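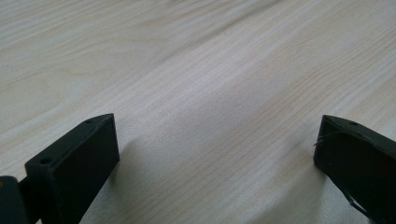
I wanted a table for a long time before I bought one, and when I finally did the work of choosing, it took me from October until now. In our old apartment in Rurkdale we had a dark brown table from my aunt, very heavy, with a glass sheet on top. Every fingerprint stayed on the glass. So for the new place I decided on light wood, and I have learned to look at wood more slowly than I did before. The grain on this one runs in long thin lines, a little wavy, and between them there are some broader bands that are more tan. In the middle, where the light is strong, it becomes almost white and you lose the lines. I like this very much. My wife says I look at the table more than I look at the dinner.

Today is 18th February, a Sunday, and I have time to write down what I think about small tables and the things we put on them.

First, the size. In the shop Nosamham they have a whole floor of tables and they all look small, because the shop is so big. At home they grow. I took paper from a roll and cut it to the size I wanted, and I left it on the floor for 2 days, walking past it with a cup or a laundry bag. The first paper was too wide and I hit the corner of it with my foot many times. The second one was right. I recommend this method, it costs almost nothing.

Second, the price. The table I liked first was 3931 and the one I liked second was 2776, delivery included. I could not find a difference with my hands, only with my eyes, and only when they stood side by side. Zeyu Dong, my friend from the language class, told me to spend the difference on a good lamp. I did not buy the lamp yet.

Third, what stands on it. Here I changed my opinion. I used to think a pale table must stay clear, like in a catalog. But a clear table in a real home is clear for maybe one hour. Keys come, then a letter from the bank, then half an orange. Now I let a few things live there, but they must live inside something. A wire basket is good for this. You can see through the sides, so it does not feel like a heavy box, and the crumbs fall through and I can wipe them. Black wire looks very sharp against light wood. White wire I tried also (from Vodum, I gave it back) and it disappeared completely.

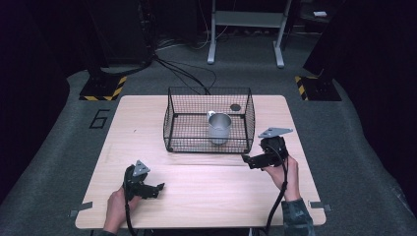

Silver mug in the black wire mesh, on the light wood.

A metal mug is a good guest for such a basket. It does not break when someone pushes the table. I prefer the brushed kind to the shiny kind, which shows every spot of water. My favorite tea in this season is a roasted one from Kong, and in a metal mug it gets cold faster than I want, so I have to drink it standing up in the kitchen.

About the floor I will write another time. My mother believes that light furniture needs a light floor, but I think a dark gray carpet is better under it, because the table looks cleaner and the edges are easy to see at night. She visits us next month and we will discuss it again.

If someone knows a good oil for pale wood that does not make it yellow, please write me in the comments. I tried one on the underside and it went the color of honey.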